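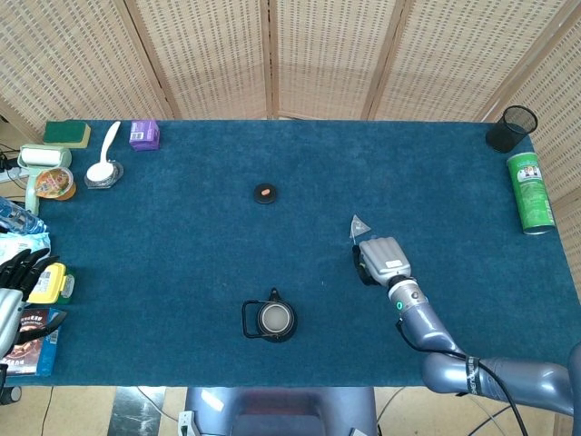 Silvan Bachmann wrote that the quote from Eder looks steep for a hand that is still on its first firmware, and asked whether anyone on the list had run the Mirura on soft or thin things before he signs for a pair. His message is quoted at the bottom.

We have had the two-arm Mirura kit on loan at Brivberg since January 2019, so I can answer some of it.

Setting up took a morning. The arms come already mounted on the body and the hands go on with four bolts each. The manual says to calibrate the thumb last. Do it first, or you will do everything twice.

Our table is all household stuff: a sponge, a lint roller, a spoon, a bottle, a kettle or pitcher, a plastic food container, a can and so on. We put a cloth over the table top, which I would recommend whatever you buy. On a bare top the small items skid away as soon as a fingertip touches them.

Boxes and cans are fine. We logged 308 grasps on those and 10 were dropped, most of them on the same tall carton. Small light things are harder. With the fingers held close together the hand can pinch, but you have to come in slowly and the force setting needs to be at 2 or lower. Plastic bags I would call unsolved. The fingers close, the log says contact, and the bag stays where it is.

The cable on the arm is my main complaint. It hangs in a loop and there is only one clip for it. On long reaches across the table it can drag over whatever is standing in front. Valentin Riedl at Eder says a second clip will be in the May parts list. We are using tape.

Support has been good. They answer the same day and they sent us a spare finger without arguing.

On price, ask for the loan first. We were not charged for it, only for carriage.

Severin Grabner

> Dear all,
> Eder have offered us the Mirura hands for the Protville lab,
> one left and one right, with 110 hours of remote support.
> I have only seen them pick up wooden blocks. Has anybody
> tried bags, sachets, sponges, that sort of thing? I would
> also like to know how long it took to set up.
> Silvan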